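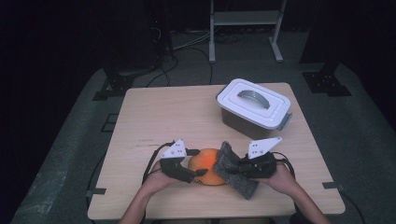
*Figure 1. Two-handed wiping: left jaws against the orange piece, felt pad in the right jaws.*

## 2. Your first two-handed takes

Welcome to the fun part! If you've finished section 1, Presus can already hear both of your Flavden grippers and you've practiced opening and closing them on air. Now you get to handle real things with them. Most Gindby members are grinning by their third take, so don't worry if the first couple feel like eating soup with oven mitts.

You'll need:

- 2 Flavden hand grippers with their cables
- the gray felt pad
- the white tray
- one orange piece (any of them will do)
- the wood-top table in the Chantharasri project room

### 2.1 Getting ready

1. Sit close enough to the table that both forearms can reach over the edge without stretching. Your elbows should feel lazy.
2. Pick up the left gripper, then the right. The white triangular plate goes on top, and it stays on top for the whole take.
3. Let each cable fall away from the back of the gripper in a loose loop. Give it a little tug to make sure you have slack.
4. Open and close both jaws twice. Presus should show both hands moving. If only one moves, go back to 1.4 before you do anything else.

**Caution:** Look at the floor before you sit down and again before you stand up. There are cables across the carpet and stands with wide bases, and a snagged foot can take a gripper with it.

### 2.2 Wiping the orange piece

1. Set the orange piece near the front of the table, where both hands can get to it.
2. Take the felt pad in the right jaws. Grab it near one end so plenty of pad hangs free.
3. Start recording in Presus and wait for the beep.
4. Bring the left jaws in from the side and steady the piece. Light pressure! You want it to stay where it is, and squashing it makes the next take harder.
5. Lay the pad against the other side and wipe in slow strokes. Slow really is lovely here; you'll see how smooth the traces come out when you play them back.
6. Lift the pad clear, then let go with the left hand.
7. Stop recording and mark the take Good, Messy or Redo. Messy takes are still worth keeping.

**Note:** Presus ends a take by itself at 3000 samples. If it cuts you off, save what you have and start a new one.

**Note:** If the pad slips, finish the stroke with whatever grip you have left. Please don't reach in with bare fingers while the recording is on.

### 2.3 Reaching into the tray

The tray is slippery and shiny, and it's a terrific workout for fine control. Slide it to the middle of the table and leave room beside it for an orange piece.

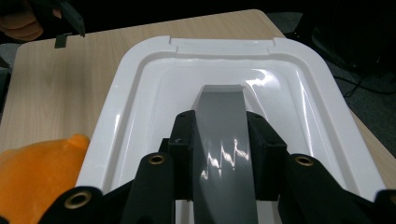 *Figure 2. Tool camera view: gray finger reaching into the tray, brass inserts on the gripper arms.*

1. Check the gripper camera view in Presus first. You want to see the finger and a good part of the tray.
2. Come down from over the rim into the center of the basin.
3. Stop just short of the bottom, hold still for a slow breath, and back out the same way you came in.
4. Repeat until you can do it without bumping the inner lip. Then try it with your other hand, which is humbling and very entertaining.

**Caution:** Don't lean on the finger to find the bottom. If an arm feels wobbly, stop and look at the brass inserts at the rounded ends. Anything loose goes to the repair shelf with a tag on it.

**Note:** Glare on the tray walls changes with the overhead lights. Turning the tray a little usually helps, and a few bright streaks are fine.

### 2.4 Putting things away

1. Close Presus before you unplug either gripper.
2. Coil the cables loosely, never around the gripper body.
3. Shake out the felt pad and leave it flat.
4. Return both grippers to locker 615 and write your takes on the sheet inside the door.

Ready for more? Section 3 has you lifting the orange piece into the tray with both hands, and it's a blast.

*Gindby student robotics handbook, revised 20/05/2021*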